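Chapter 6
Looking After the Hand-Held Grippers

I learned to maintain robots backward. My first job at Drerley was keeping one arm running in one cell, and I spent most of that January convinced the arm was the problem. I greased it, I swapped its cables, I ran its homing routine 19 times in one afternoon (I kept a tally on my glove!). The arm was fine. The trouble was in the hand-held grippers we used to teach it, and in the marker cubes on top of them.

So that's where we'll start. If you've skipped ahead to the chapter on joint wear, come back, please. It'll still be there.
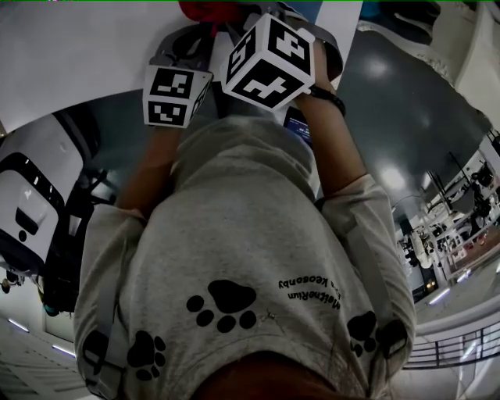
A cube tells the tracking software where your hand is and which way it's turned, and it can only do that if the printed squares are flat, clean and square to each other. Mine had a corner lifting by the width of a fingernail. You'd never spot it across a room, but the logged path wandered every time I rolled my wrist, and the arm copied the wander faithfully.

Friederike Mühlbauer, who ran the Siltard cell before me, had me hold both grippers up in front of me and tilt them slowly while she watched the numbers. We found the bad face on the second try. Then she handed me a lint-free cloth and a service log with 389 entries in it and told me to read the whole thing.

I did, over a week of lunches. We'll work through the useful parts here, beginning with entry 13: how to take a cube off its mount without bending the bracket.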